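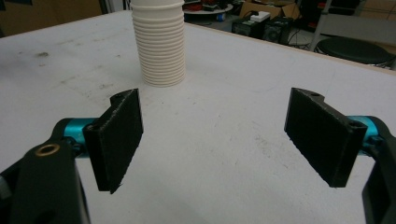
Paper cup

A paper cup is a disposable drinking vessel made from paperboard, usually coated on the inside with a thin layer of plastic or wax to keep liquid from soaking into the wall. Paper cups are used for hot and cold drinks in homes, offices, hospitals, schools and food outlets.

Construction

Most paper cups are made from two pieces of board. The side wall is cut from a printed or plain sheet as a curved blank, wrapped around a tapered form, and sealed along one seam. A separate disk is then pressed into the lower end and the wall is folded over it, leaving a shallow recess beneath the cup. The top edge is curled outward to form the rim. The rolled rim stiffens the mouth of the cup, gives a smooth surface for drinking and holds a lid where one is used.

Cups for hot drinks may have a second outer wall, a ribbed sleeve or a foamed outer coating. Cups for cold drinks are often coated on both sides, as moisture from the air collects on the outside and would otherwise soften the board.

Nesting and storage

The taper of the wall allows cups to be nested, one inside the next, so that a large number can be packed in a narrow sleeve. The distance by which each cup stands above its neighbor is called the stacking height. It depends on the angle of the wall and the depth of the rim. If the taper is too slight, nested cups tend to bind and are hard to separate. Many designs include a small shoulder inside the wall, on which the next cup rests. 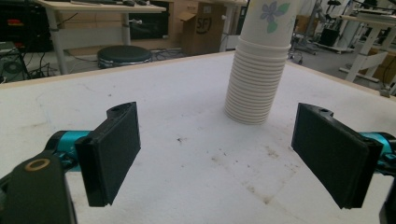 White paper cups in a nested stack

Dispensers are either pull-type, in which cups are drawn down from a tube, or open racks. The Kokkinos dispenser, a wall-mounted tube for small water cups, holds 98 cups and is fitted with 2 soft tabs that release one cup at a time.

Coatings and disposal

Early cups were commonly waxed. Polyethylene later became the usual lining, as it stands up better to heat. Plant-based linings are also in use, although many of these break down only in industrial composting plants.

The lining makes paper cups harder to recycle than plain board. The fiber and the film must be separated in water, and not all mills have the equipment to do so. Local rules differ — some areas accept cups with mixed paper, while others treat them as general waste.

See also: Drinking straw; Paperboard; Vending machine

Contact Driseo Reference | Copyright Driseo, March 2019 | Back to top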